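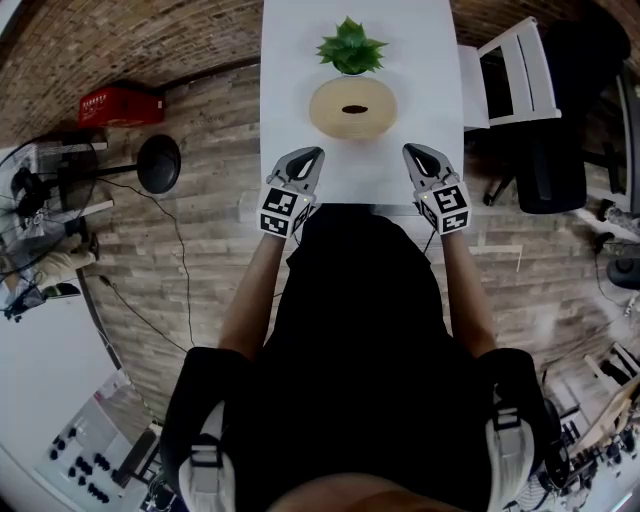
Wed 30 November – still on the coiled straw, and I'm writing more than I meant to because I want it all down before the January sessions. The second batch of fibre from Trasberg has been through the soak and I am very fond of it, though it does need patience. The first hank wanted 40 minutes in the tub and I gave it 20, which was greedy of me, and it split at every tight bend until I put it back in and went off to sweep. The long soak brings its own worry in this weather, namely that a finished round stays damp in the core long after the outside feels crisp. I'd like to try drying on the slow setting of the black stand fan by the brick wall, over near the red crate, and see whether moving air does better than a sunny sill. The last one I dried on a sill went a shade darker on one side and I've never quite forgiven it.

On colour: the Trasberg straw is pale with the odd darker fleck through it, and I've stopped picking the flecked strands out. When I did, the rounds came up flat and a bit shop-bought. Left in, they wander about the coils and give you something to look at. The Peltar thread is a good match for it, waxed and not too shiny, and it goes through the eye without a fight. I've used 157 metres off the big spool so far (I keep the tally on the inside of the cupboard door, please add yours) and there's 2,090 left, so no need to order before the break.

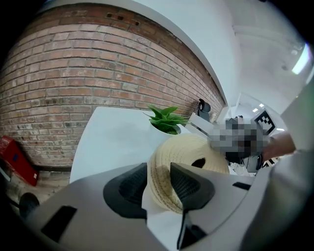
One of the afternoon group said the opening wants to be started on an oval former and never worked freehand, as the first three rows decide everything and you can't pull them true afterwards. I do see the sense in it, and I've had my share of lopsided starts, but I like how a freehand opening sits. We agreed to make one each way, same straw, same thread, and put them side by side. Somebody will need to cut the former – there's an offcut in the Kennedy Street box that should do nicely.

Stitch spacing is the other thing. Mine creep wider as I get tired, every time, and it shows on the outer coils more than anywhere. I'm going to mark the awl with a dab of paint and measure off that. Borkell's bone awl is the nicer one to hold, but the steel one leaves a cleaner hole in tight coils, so use whichever your hands like and write down which.
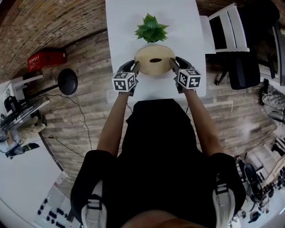
Coiled round on the long white table, green plant behind.

To do: empty the soaking tub, hang the leftover hanks (loosely, tied at the top only), cut the former, find the paint. I've put the kettle money in the tin and I owe another two dollars, which I'll bring next time.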